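A table, a stem and a lot of patience: an afternoon with Madhu Prajapati

I'd been meaning to talk to Madhu Prajapati about flowers for ages, and in October we finally managed it, over a very large pot of tea.
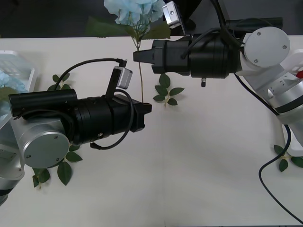

Madhu came to arranging by accident. She was working in the office at Flonard when the person who did the reception flowers left, and she said she'd have a go. "I was dreadful!" she told me, laughing. "I crammed everything in. It looked like a hedge." These days she runs little evening classes under the name Dunda, and she starts everyone off with a single stem on a plain white table (no vase, no greenery, nothing to hide behind).

I asked what on earth you do with one stem for a whole evening. "You look at it," she said. "Turn it round. Every flower has a face and a back, and most people put it in the vase back to front."

She's strict about tables too – patterned cloths are banned, and so is clutter. "If your keys are on there, you'll end up looking at your keys."

Her first class had three people in it and she was so nervous she forgot to put the heating on. Now there are nine regulars, and I've put my name down for the next lot. Madhu says to bring my own scissors, and that kitchen ones won't do.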